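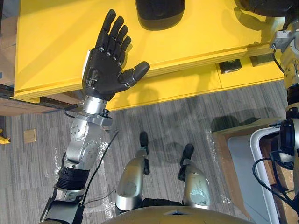 ATA DA REUNIÃO DO CONSELHO DE PROGRAMAÇÃO
Centro de Arte Unerdale – fevereiro, 14h30

Presenças: Ileana Ilie (presidente), Margareta Mihăilă (curadora), Ovidiu Nedelcu (produção), Lenuța Anghel (secretária). Ausência justificada: Gillespie Cairns.

1. Aprovação da ata anterior
Aprovada por unanimidade, com correção da grafia de "Stoncombe" no ponto 3.

2. Exposição "Linhas de Água"
A curadora apresentou o projeto definitivo, composto por 21 cartas hidrográficas redesenhadas pela artista residente a partir do arquivo Coman, relativas a barragens e aldeias submersas. O conselho deliberou que as cartas sejam expostas sem moldura, na sala 2, acompanhadas dos topónimos antigos. Ficou por decidir a inclusão dos testemunhos sonoros, dependente de autorização das famílias. 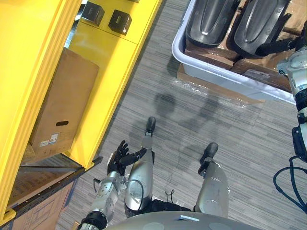 Lenuța Anghel
Secretária do Conselho de Programação

3. Empréstimos e seguros
Ovidiu Nedelcu informou que o arquivo Coman autoriza a saída dos originais por um período máximo de 50 dias. A luz na sala não poderá exceder 50 lux. A apólice em vigor não cobre o transporte a partir de Stoncombe, pelo que será pedida uma adenda à seguradora.

4. Catálogo
Foi aprovada a proposta da gráfica Tratero, para uma tiragem de 205 exemplares. A presidente solicitou que o ensaio de Gillespie Cairns, ainda em revisão, seja entregue antes do fecho da paginação. Margareta Mihăilă absteve-se, por considerar insuficiente o formato previsto para as cartas desdobráveis.

5. Outros assuntos
Foi lida uma carta da associação de moradores, que pede entrada gratuita na inauguração. Deferido. O horário de encerramento passa para as 19 horas durante o período da exposição.

Nada mais havendo a tratar, foi encerrada a reunião às 16h10, lavrando-se a presente ata, que será assinada pela presidente e pela secretária.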